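Akent Match Scoreboard: Set-Up Guide
Section 3. Before the first match
By Iresha Saha | Updated in August
12 shares | 2 comments

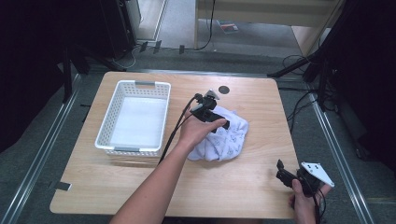
The Akent scoreboard for five-a-side football comes in one carton, with the display panel, the remote control and the power supply packed apart. Open the carton at the clubhouse and not at the side of the pitch, where small screws get lost in the grass. Choose a table with enough free space to lay the panel flat. A plastic basket with lattice sides, like the white one on the left half of the table, is good for keeping the screws and the brackets together until step 4. Check the contents against the packing list before you continue.

1. Lay the panel on a soft cloth with the display side down.
2. Connect the power supply to the socket marked DC. Push until you feel a click.
3. Turn the panel over and press the power button for 3 seconds. The display shows 00:00.
4. Fix the two brackets with the short screws. Do not use the long screws here, they can damage the circuit board.
5. On the remote, hold HOME and AWAY together until the display blinks. The remote is now paired.
6. Select the length of the half. For the Mitico youth league, use program 7.

Note: The remote works up to 200 meters in open air. Walls and parked cars make this distance shorter.

Caution: Never hang the panel from the goal frame. It must be mounted on a wall or on the Skitwood stand, which is sold separately.

If the display stays dark after step 3, remove the plug, wait 2 minutes and try again. For replacement remotes, write to Araceli Manzano at the Gamage service desk and give the serial number from the back of the panel.

We use cookies to improve your visit. Accept | Settings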